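We use cookies to improve your visit. Accept all | Manage settings

Corville Community Football: progress report to the Sultier Fund

April 2024, by the club secretary
2 min read

Since September the grant has paid for two coaches, one set of goals and a great deal of line paint. We have 229 registered players, most of whom know which end they are shooting at.

The under-12s won at Chisholm and then lost the return by a margin we have agreed to leave out of this report. The women's side is third. The veterans are also in a league.
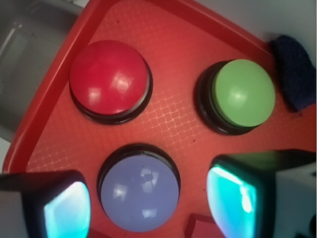 Money

We have spent £1465 on pitch hire at Sevton and £653 on kit, including one goalkeeper's shirt in a green that can be seen from the bypass. The remainder of the £4000 is set aside for drainage at the far corner, where two corner flags have now gone missing and one throw-in was taken in wellingtons.

Still to do

The referee course is behind. Four people signed up and two came, both of whom argued with the instructor, so they should do well. We would like to move the second session to the summer and need your approval to carry the fee over.

Receipts are attached, apart from the one for the whistles.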